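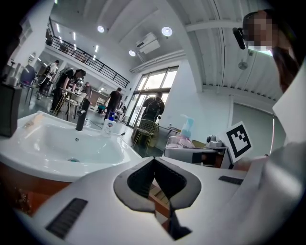
The Bisto at the sink, marker card off to the right.

October 8, 2018
By Tsegereda Negash

Setting Up the Bisto Hand-Held Gripper Kit

The Bisto is a robot hand without the robot. You supply the arm, the shoulder and the patience, do ordinary chores with it, and the kit records what the hand saw so that a machine can have a go later. Nadby rents it out for 328 dollars a month, with a foam-lined case and a manual that appears to have been translated by the gripper.

I had one for most of September in Grullavbridge. What follows is the setup I ended up with after ignoring the manual, then reading it, then ignoring it again.

Before you start

Charge everything the night before. The battery light goes green when the battery is full and also when it is merely feeling hopeful, so leave it on the charger overnight.

Install Bogale, the recording software, on a laptop you don't love. It wants 200 gigabytes free and will take your word for it, right up until it fills the disk and closes without saving.

Place the marker card

1. Pick the spot where the task will happen. A sink, a desk, a counter, whatever you can stand next to for an hour.

2. Stand the card beside it, with the black square facing where you'll be working. It can lean. A tilted card is fine; a card that slides down during a recording is not, so wedge it against something heavy.

3. Leave it there. If someone moves it to get at the soap, run the calibration again. Eldana Gudeta and I lost a whole afternoon by deciding that a few inches couldn't matter.

Calibrate

Hold the gripper so its camera takes in the card, press the side button once and move it in a slow figure eight. Slow means slower than that. Bogale beeps when it's happy and also beeps when it isn't, in what the manual calls "a different tone." Look at the laptop instead.

Now open and close the jaws all the way, twice. The black rubber around the opening is stiff on a new unit and loosens up in a day or so. Mine squeaked like a dog toy until then.

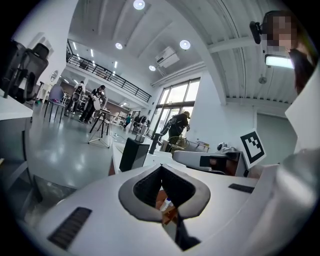
Can I use it left-handed?

The grip works in either hand, but the button is placed for a right thumb, so set the start delay in Bogale to a few seconds and use your other hand to press it.

Record your first task

Choose something dull. Move a bottle from one place to another and let go. Begin each take with the jaws open and hold still for a moment at both ends, or the software will trim off the part you wanted.

Don't scoop. Everyone scoops. Come in straight, close on the object, lift, put it down. You'll feel like a very expensive arcade claw, but the takes will be usable.

Check the first clip before doing any more -- I mention this as someone who once made a long series of recordings with the lens cap on.
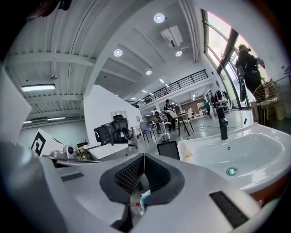 Bottle under the jaws, basin to the right.

Is it worth the rent?

For a small group that wants chore recordings and doesn't own an arm, I'd say so. The hand is well made, the rubber grips smooth plastic better than I do, and support answers email. Mesfin Shiferaw on their help desk talked me through a reinstall with only one audible sigh.

Bogale is the weak half. Version 2 is promised, and until it arrives, export your clips every evening and keep a copy on a second drive.

Pack the card flat when you send the kit back. They charge for creases.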